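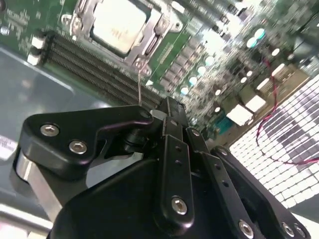 Photo: Marit Rønning / Plindley Workshop

Reading time: 2 minutes

Inside the Desktop Computer: A Gallery

The Plindley Workshop keeps a collection of desktop computers for use in its teaching on repair and reuse. The Stimau course opens each October and admits 15 students.

The opening picture shows a processor in its metal socket frame, with the memory slots to the left and capacitors across the right half of the board.
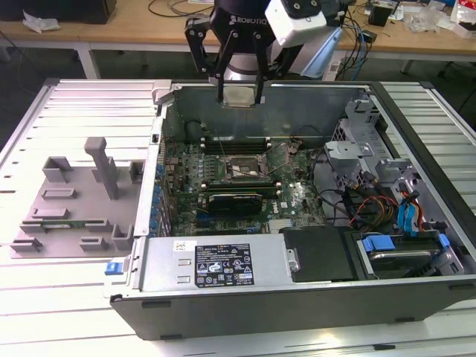
Students spend the first 40 minutes of the course learning the names of the principal parts. They are asked to find the socket, the memory slots, the graphics card and the power supply before any tool is taken up. A processor should be held by its edges, and the lever of the socket must be fully raised before the part is lowered into place — no pressure is needed at this stage.

Cables are left connected until their routes have been noted. Drives come next, and students record the position of each one on the sheet provided. The practical session lasts around 60 minutes.
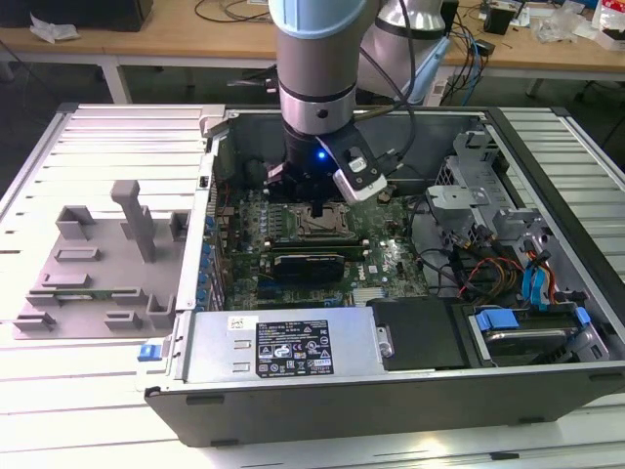

Open case on the slatted worktable, with the hard drive in its blue plastic rails. Photo: Marit Rønning.

Printed copies of the course notes may be requested from the Plindley office.

This website uses cookies to improve your visit. Accept all | Manage settings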